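Let the sandwich be hard

By the Gresness robotics club adviser
November 14, 2025

Our club spent its first season on blocks. The arm picked up 100 of them in a row and the students were bored by January. I think school robotics should leave blocks behind sooner, and food is a good place to go.

A wrapped sandwich gives under pressure. The film shines and wrinkles, so the edges a program looks for move with the light. Students have to decide how wide to open the fingers, where to close them and how hard - and they have to argue about it. 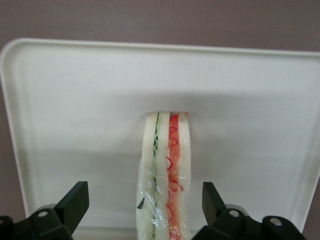 What it costs

Bread and film cost very little. Our lunch task has a budget of $40 a term, less than one replacement motor. The real cost is time. A team of 4 can lose an afternoon to one bad grip setting, and some parents would like to see more trophies.

I would still make the trade. The Plemero contest scores speed on identical cubes, and students learn to tune for cubes. I would like it to add one soft object next year, even for no points.

Gresness Robotics Club, Room 1469 | Contact | Back to top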